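Subject: Re: [wonham-house] fitted sheets that stay put??
Date: 2019-05-13
List: wonham-house

Quick one, I'm between loads of laundry.

> Has anyone on here found a fitted sheet that doesn't pop off
> the corners? Ours is a Zukodska, the deep pocket kind, and
> every morning two corners are up and the whole thing is
> bunched in the middle. Also do you iron them? My mother
> ironed them. I am not going to iron them unless somebody
> tells me it matters. And what thread count, the Reltport
> outlet has 300 on sale and I don't know if that's good.

Had the same trouble with the Zukodska. Pocket is deep but the elastic only runs around the corners, not the whole hem, so there's nothing holding the long sides. Sent mine back. What you want is elastic all the way around. Turn the hem over in the store and look, takes two seconds.

300 is fine. I wouldn't pay extra to go up from there. I had an expensive 896 thing from McIver once and it was hot and heavy and took two cycles to dry. Gave it to the dog.

Corners – do the head end first, both corners, then go to the foot and pull. If you do one side and then the other it never lies straight. Tuck the extra well under the mattress while you've got it lifted, don't just hook it over the edge. I lift with one knee. Probably bad for the knee.

No I don't iron. Take it out of the dryer a little early and put it straight on the bed, then run your forearm over it from the middle out. That gets rid of the worst. What's left is wrinkles and I can live with wrinkles. If its really bad a spray bottle of water and ten minutes with the window open does more than you'd think.

Wash before the first use, warm not hot. Ours shrank a bit the first time and has stayed the same size since August, so if yours is already tight going on, return it before you wash it.

Oh and get a color that doesn't show everything. I switched from white to plain gray and I'm not going back. Doesn't have to match anything. Ours has sage green plaid pillows on it, the Miniso ones, and a white headboard behind, and it all looks fine together, or fine enough for a room only we go in to.

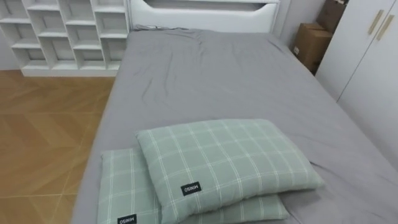
Pillows I toss down at the foot while I'm smoothing the top half, otherwise you're forever working around them. Then they go back up last.

If you end up keeping the Zukodska, those clip straps that run under the mattress do work, I used them for six weeks before I gave up on it. Annoying on laundry day though – you have to crawl around and undo evry one. I've still got a set in the closet. Yours if you want it, just reply off list, the whole list doesn't need to hear about my closet.

Dryer's buzzing, gotta go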